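Home Storage Tidying Kitchen Galleries About

Three Bins on a White Table

I have never trusted coloured bins. They turn up in every tidying article going, lined up like a paint chart, and the promise is always the same: give each kind of thing its own colour and the household will sort itself out. I grew up in a house with coloured bins. The recycling went in the toy one, the toys went in the one for mending, and the mending was never found again.

So this gallery is me giving them a fair go, or as fair as I can manage. The set comes in yellow, red and cream, and it was put out on a plain white tabletop against a pale wall, which would flatter nearly anything. Try it on a laundry bench with the detergent leaking and get back to me.

What follows is mostly my grumbling. I did come around on a couple of points and I've tried to own up where that happened.

The colours

Yellow and red I can understand. You can tell one from the other from the doorway, half asleep, with your arms full. Cream is a harder sell. Cream is the colour you pick when you've run out of ideas, and in my experience it ends up as the bin for whatever doesn't belong in the other two. I suspect every sorting system has one of these, whether the people selling it admit it or not. Pretorius, whose storage guide I keep on the shelf mainly to argue with, calls it the "open category". I call it the junk bin.
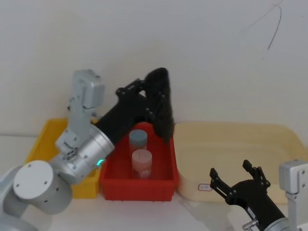
The other trouble with colour is that it means nothing until somebody decides what it means, and then everyone has to remember. Red for glass, red for plastic, red for things with a cord? At my place we lasted 17 days on a colour code before the first argument, and that was with a list taped to the pantry door. The list went missing as well. If you live alone you might do better, though if you live alone I'm not sure who the code is for.

What I will say for a row of bins is that it makes you put things down in one place. Before I had any, the sorting happened on the kitchen bench, then on the chairs, and then we ate standing up. A row takes up a strip of table and leaves the rest of it alone. That's worth something, even to me.

Shape and sides

Open tops. I used to be a lid person and I have given it up. A lid is a shelf, and a shelf collects the very things you were meaning to put under the lid. Senomgate sells a lidded tub that gets raved about in the reviews, and I bought 2 of them, and both are now holding up a fern.

The ribbed walls on these I'm less bothered by than I expected to be. Ribbing is a nuisance to wipe, since grit settles in the grooves, but a flat-sided bin can bow once you fill it properly, and I'd sooner spend a minute with an old toothbrush. The flared rims are handy for lifting. They also mean the bins stand further apart at the bottom than at the top, so anyone measuring a shelf should measure the rim. I did not do this the first time. My shelf was short by 4 centimetres and I said a few things.

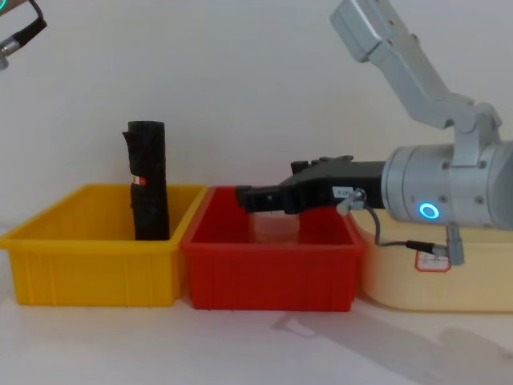
Rim to rim: yellow, red and cream, with a tall black piece standing up well past the edge of the yellow one.

Which brings me to tall things. Every storage range I've looked at assumes you own nothing longer than a loaf of bread. Anything with height to it has to be stood on end, and then you find out whether the bin is heavy enough to stay put when you knock it with an elbow. Vuker's answer is a weighted base that costs extra. Mine is a brick wrapped in a tea towel, and it has not let me down yet.

Small clear things are the opposite problem. See-through plastic in a deep coloured bin is easy to miss, and I've tipped more than one good cup into the recycling that way. A pale bin might be no better. I've gone back to keeping cups on a shelf, where cups go.

Labels

I'm for labels, with conditions. The print has to be big enough to read without bending over, and most of the stick-on ones aren't. Nekusard does a roll of tiny ones with neat borders and they look very smart, and I can't read a single one without my glasses. A thick marker and a strip of masking tape does the job for next to nothing.

Would I buy the set? One yellow, maybe. I'd want to see it after a July in my garage first.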